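Home | Projects | Minutes | People | Contact

We use cookies to keep you signed in. Accept | Settings

Kuvora Tabletop Group
Minutes of the demonstration planning meeting, 3rd September

Present: Sanaa El Ouafi (chair), Moataz Fahmy, Kai-wen Chu, Loubna Ramadan (minutes)
Apologies: Sanaa Mahrous

1. Matters arising

The February minutes were approved. Kai-wen has fixed the clock drift between the fixed camera and the wrist camera, and the two streams now line up all the way through an episode. Much happiness at this! Moataz asked that the old unsynced episodes be kept in a separate folder and not deleted.

2. Start layouts for the corn and plate task

The target stays at 500 episodes for "put the corn on the plate." Sanaa E. wants the start positions spread much wider than in the last set, where the policy learned one reach and repeated it beautifully wherever the corn happened to be. We looked at a layout with the plate over on the left, the corn on the right near the curtain, and open tabletop between them. All agreed this is the kind of distance we want more of. 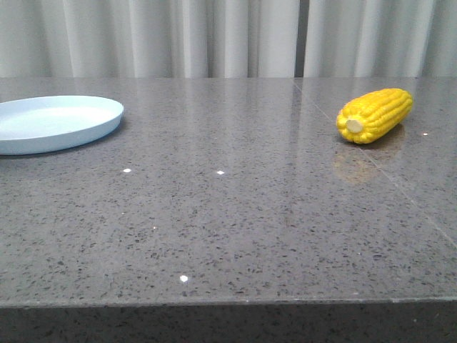

Agreed: 12 start layouts, with 20 episodes recorded on each before anyone looks at training. Loubna will draw up the layout sheet. Small bright glints on the polished top stay as they are for now; Kai-wen would like the policy to see them.

3. Wrist view close to the plate

Moataz brought wrist camera stills and we spent longer on these than planned, because they are really interesting. With the fingers side by side at the plate's rim, they hide part of the edge, and the shadow beside the plate is dark enough that the black fingers start to blend into it. Loubna suggested a little more light from the left — to be tried on one layout first, so we can compare. 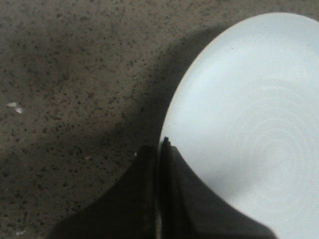
4. What counts as a finished episode

Last time the operators stopped recording at different moments, and the labels were a mess. New rule: the corn is on the plate, the fingers are open and clear of it, and the operator holds still for 4 seconds before ending the episode. Corn lying at an angle is fine. Corn leaning on the rim goes in as a partial, and Moataz would love to have plenty of those too.

Kai-wen proposed a reference still for the operators' guide, and everyone liked it.
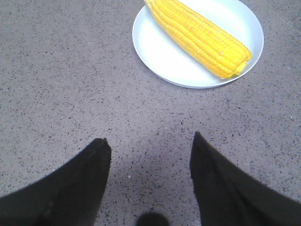
Wrist camera view: corn on the plate, fingers apart and clear.

5. Actions

Loubna: layout sheet, shared with Sanaa M. for comments
Moataz: light test on one layout
Kai-wen: add the hold timer to the recording screen
Sanaa E.: update the operators' guide with the new ending rule

6. Any other business

Kai-wen asked if we could try a second object once the corn set is done. Warm support all round, and it goes on the next agenda.

Contact the group | © Kuvora Tabletop Group | Back to top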